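Section 4: Adding a household member to your Fitden coverage account

Use this section after your own account is active. You can add a spouse, a domestic partner or a child under 26. Other relatives need the paper form from the Prarnow service desk.

Before you start

Have these ready for each person you are adding:
Full legal name and date of birth
Social Security number, or the letter showing that one has been applied for
The start and end dates of any other health coverage

Note: The account signs you out after 29 minutes without activity. Entries on an unfinished page are lost – finished pages are kept.

Adding the person

1. Sign in and open Household from the left menu.
2. Select Add a member.
3. Enter the name as it appears on the Social Security card. Do not use a nickname.
4. Choose the relationship. If you choose Domestic partner, a second page asks for the date you began sharing a home.
5. Under Reason for change, pick the event that applies. Birth, adoption, marriage and loss of other coverage are listed. If none applies, select Open enrollment.
6. Upload one document that supports the reason. Files must be PDF or JPG.
7. Select Save and continue. 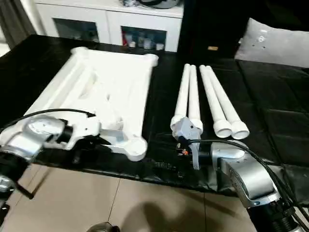

Members who take the home equipment benefit have one more page to fill in, called Supplies and devices. It covers items such as breathing machines, glucose monitors and braces. Enter the model and serial number from the label on the device. If it came by mail, check the packaging too, including any molded insert like the large white tray with the recessed channels, before you throw it out. Keep the packing slip until the first claim is paid.

Reviewing the cost

8. On the Summary page, compare the old and new monthly premium. Adding one child to the Odcombe Basic plan adds $136 a month.
9. Check the family deductible. On Odcombe Basic it rises by $1,000 when a second person joins.
10. Select Submit. Write down the confirmation number.

Caution: Do not cancel the person's other coverage until the status on the Household page reads Active. Pending means the change has not been approved, and claims sent in during that time may be denied.

If the request is returned

Open Messages and read the reason code. Code 4 means the uploaded document could not be read. Scan it again and repeat step 6. For any other code, call the Karagiannis enrollment line and ask for a manual review.

Section last revised December 9, 2024, by Ourania Sfakianakis. It replaces the June version.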